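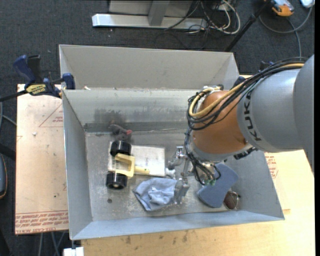

Bin cell, KUKA arm over the mixed bin, gripper down between the panel and the foam piece.

Ticket 747 — cable slack and clamp rules for the bin cell
Status: open, waiting on Koyama
Queue: Lanport cell support

Hi all, me again! I'm reopening this one because the wrist fault came back overnight (same code, 88, cable strain on the last axis). It clears on a reset and then we get up to 3 hours before it trips again.

What I've tried so far:

Slowed the wrist moves in Stostus. Fewer trips, but the picks got painfully slow, so I put it back.

Went through the Ploleo handling guide again. It wants the wrist bundle tied at two points with a free loop between them, and it says no loose ends below the joint. We've got a big loop over the top and some thin black cables hanging down in front of the wrist, and I'd call that a fail on our side — my bad, I signed off on it.

Checked the bin clamps. The guide says handles point away from the arm's path and get checked by hand every shift. The blue one on the left wall felt snug. I'd still like a real bolted bracket, but that's a separate ticket (please don't merge them!).

Question for Koyama: does the two-point rule count the connector on top of the joint as a tie point? Our safety sheet says yes, yours doesn't mention it, and I don't want to re-route the whole bundle twice.

Update, 4:40 pm: ran with the wrist limited to half its range, no fault yet. Leaving it that way until I hear back.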